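April 26, 2020

I have been told, by a podcast, two newsletters and my own sister, that now is the perfect time to declutter. I'm home, the shops are mostly shut, and apparently the only thing between me and inner calm is a labelling system. I don't believe it, but I do have a garage, and you can't get to the back wall of it.

So I read the Lyimo method. It's 200 pages long and could be printed on a tea towel. You take everything out, you put it in big plain bins, and you sort by "how often your hand goes to it". No lids, no colours, no small containers until the very end, when you're allowed to buy Ruvo inserts at $55 a set. I'm always suspicious of advice that finishes at a checkout.

The claim that annoyed me most is that small containers create mess and large ones reveal it. My grandmother kept buttons in jam jars for her whole life and could find you a brown one with four holes in the dark. Nothing was revealed. It was in the jar.

Still, I tried the big bin thing in March on the worst category in the house, which is odds and ends. You know the sort of stuff. Toys with no set to belong to, clear plastic bits that came around something else, round squashy items that may have been for the dog. Every home has a drawer of it, and ours had spread to a shelf and then to an old Vendton suitcase with a broken zip.

I'll give the method this much: a grey bin is a very unflattering place for a thing to be. A drawer lets you off, because you only ever see the top layer and then you shut it. On a bare scuffed floor with space around it, a dark green dinosaur has to stand up for itself, and a crumpled bit of shiny plastic can't.
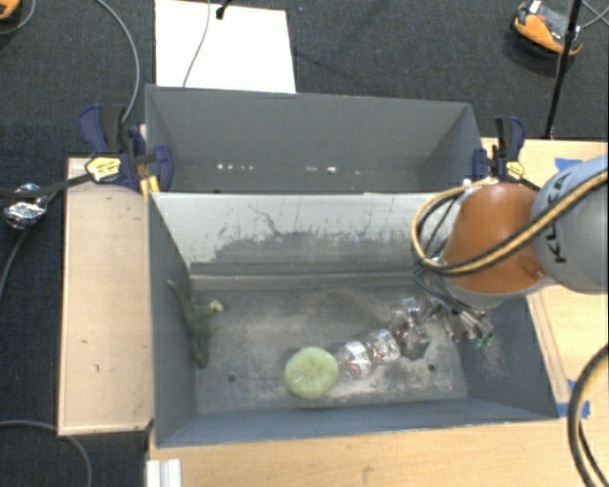 Golshifteh Najafi wrote back after my last post to say I was being unfair, and that the bin was never meant to be storage at all. She treats hers as a waiting room. Things go in, she walks past them for a fortnight, and whatever she hasn't reached for goes out to the charity pile without a second look. She also thinks the inserts are a rip-off, and uses cut-down cereal boxes.

Fair enough on the cereal boxes. The fortnight I'm less sure of. I don't reach for the Christmas tree stand in March either, and I'd be pretty cross in December if it had gone off to live with somebody else. The book's answer to this is a "seasonal exemption", and once you start allowing exemptions I can exempt the entire garage before lunch.

My other complaint is the floor space. Those big bins with the sloping sides look sensible until you try to park a few of them together. The flare at the top means you lose a hand's width at the bottom of every one, and dust and dead moths move straight in. Straight-sided tubs would fix it. I suspect the sloping ones are popular because they nest nicely in the shop, when they're empty.

Then there's the app. Flustura will keep a list of what you own, if you type it in yourself, and it sends you a cheerful message when you get rid of something. I lasted 2 evenings. It wanted a category for every item and wouldn't take "bits". A woman in the reviews had logged 863 belongings and said she felt lighter. I'd have felt like a stocktaker.

What I've ended up with is half a method. The odds and ends went through the bin and a fair amount of them went in the rubbish, mostly clear packaging that I'd kept in case it turned out to be part of something. The screws and hooks went straight back into their jars, against instructions. The suitcase is still there - the zip might be fixable.

You can now get to the back wall of the garage if you turn sideways near the mower. There's a water stain on it that I didn't know about, so I'll be ringing someone about the gutters.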